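3.2 仿真抓取环节(课程项目组)

这一节写得比较赶,数据表在附录,先把做法和碰到的问题交代清楚。

项目来自本科生选修课“机器人操作实践”,2月开题,分组进行。真机只有一台,排队太久,所以前半段全部放在仿真里做。场景搭建用的是课程自带的 Rodis 环境,控制脚本放在 Steker 框架里跑,两边的坐标系约定不一样,光对齐就耗掉2个晚上。后来写了个转换函数,统一到桌面坐标,问题才算解决。建议下一届直接拿去用,别再重写。

任务定义。桌面上一只筐,筐内外散放食品类物体,机械臂用两指夹爪完成取出或放入。每个回合开始前随机摆放物体位置和朝向,相机位置固定。指令为一句短文本,例如“把青柠拿出来”“把牛油果放进筐里”。场景布置见图8。物体选择没有太多讲究,要求一点:外形要有差别。圆的会滚,椭圆的夹歪了容易转,罐子立着的时候夹高了会倒。三类失败在日志里分开记,不合并。

采集。组员轮流遥操作,合计99条演示,其中72条通过检查进入训练集。剔除的主要原因:夹爪碰到筐壁后仍继续下压;松手过早;操作中途停顿过长。停顿这一条有争议,有组员认为停顿也是人的真实策略,应当保留。最后还是剔了,理由是小数据量下模型容易学会“停着不动”,我们在第一版里确实看到过,手臂悬在筐上方一直到超时。

训练。策略网络沿用课程给的基线,没改结构,只改了动作分块长度和图像裁剪。裁剪原先太紧,筐的一角经常在视野外,放宽之后从筐里取物明显好一些。学习率试过几组,差别不大,此处从略。

筐内取物比桌面取物难。原因有两个,一是筐壁限制了夹爪的进入角度,斜着下去才够得到靠边的物体;二是物体贴着筐壁时,留给手指的空隙很小,夹爪要先挤进去再合拢。我们试过在演示里加入“先拨到中间再夹”的动作,效果不稳定,有时候越拨越靠边。Lie 小组用的是另一种做法,在规划层限制接近方向,他们的报告里有详细说明,本文不展开。

碰撞体的问题要单独提一下。筐的网孔在渲染上是有的,但如果碰撞模型也按网孔建,接触计算非常慢,偶尔指尖还会卡进孔里出不来。所以筐壁的碰撞体改成了实心薄板。这样做速度上去了,代价是和真实情况有出入,后面迁移到真机时需要留意。摩擦系数也是手调的,没有做过标定,这点要承认。

评测。固定一组随机种子,所有版本都在同一组上跑,避免各测各的。成功判定:物体离开筐(或进入筐)并且夹爪已经松开,物体静止。早期的判定漏写了“静止”,导致滚下桌子的也算成功,那一批结果已经作废,表里没有列入。结果表见附录,此处不再重覆。

下一步是去 Pravmont 实验室上真机,时间只给了一个下午,能跑多少算多少。迁移之前打算先补光照随机化和桌面颜色随机化,地面纹理暂时不动,因为裁剪后基本看不到地面。

图8 仿真场景:夹爪伸入蓝色筐内,筐底有一颗青柠;牛油果和饮料罐在筐外桌面上。
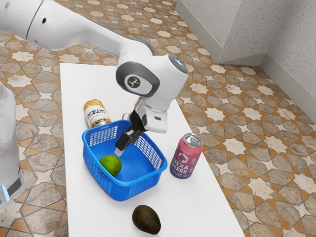
评阅意见:碰撞体换成实心薄板可以理解,但请补一组对照,哪怕只跑少量回合,也要让读者知道这一改动对成功率的影响有多大。另外,被剔除的演示最好一并公开,停顿那部分我觉得剔得有点急,可以试试只截掉停顿段再放回训练集。“手调摩擦”也请写明最后用的数值。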